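Keeping the Family's Health Coverage Papers in Order at Home
By Gadisa Tilahun
1,078 shares
45 comments

When my mother-in-law came to live with us in Cleltberg, she brought two suitcases and one grocery bag full of letters. Letters from the provincial health plan, from her old employer's drug plan, from the pharmacy, from the dentist. It took me most of April to put them in order, and I learned some habits which I am still using. I am not an adviser and I write only about the paper side of the matter.

Open every envelope on the day it comes
A letter about coverage has usually a reply date inside, and this date is often on the second page. I write it in large numbers on the outside of the envelope with a marker. Then I can sort the pile without reading everything again.

One folder for each person, not for each plan
My first system was one folder for each plan, and it was a mistake. The same dentist bill can go first to one plan and afterwards to the other, so I was always looking in two places. Now each person has a colour. Mother-in-law is green, and the children share yellow until they are older.

Staple the receipt to the statement
Pharmacy receipts fade quickly, especially if you keep them on the fridge door in the sun. I make a photocopy on the first evening and staple both to the claim statement. Use a staple in the top left corner, as a paper clip catches on other pages and carries them away.

Keep a running total
We have a page inside the cover of each folder where I write the date, the amount paid, the amount returned and what is left for us. Last year our own part came to $1,726 for the whole family, and I could give this number at tax time without opening one envelope. A school notebook is good enough for this. My neighbour Bogale keeps his in a spreadsheet and he is very happy with it.

Write down telephone calls
Put the time of the call, the first name of the person and any reference number. If they promise to send a form, write also this. I keep a pencil tied to the folder box with kitchen string.

When the rules change
Each time there is a new budget, the newspapers are full of what will be cut and what will be added, and my mother-in-law becomes worried. Our rule is that we change nothing in the folders until a letter comes with her name on it. The newspaper cutting can go in the back pocket, with a question mark. If she is still worried, we telephone to the office of our elected member, where they have been patient with us.

Choose one place for the work
We do the papers at the table after supper, once in the month. Dishes go to the sink first and the little things can stay. Put the kettle on before you begin.

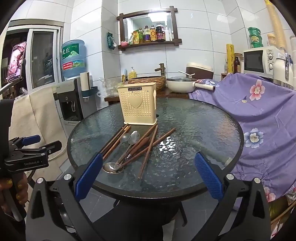
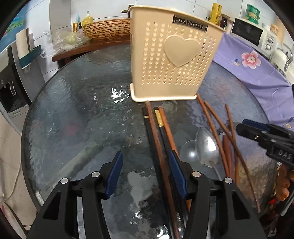
What to throw away
I keep claim statements for seven years, although you should ask what is correct for your own case. Old benefit booklets can go when the new one arrives. Anything with a plan number must be shredded, or cut by scissors into narrow strips and mixed with the vegetable peels.

Contact | Copyright Polley Home Pages | Back to top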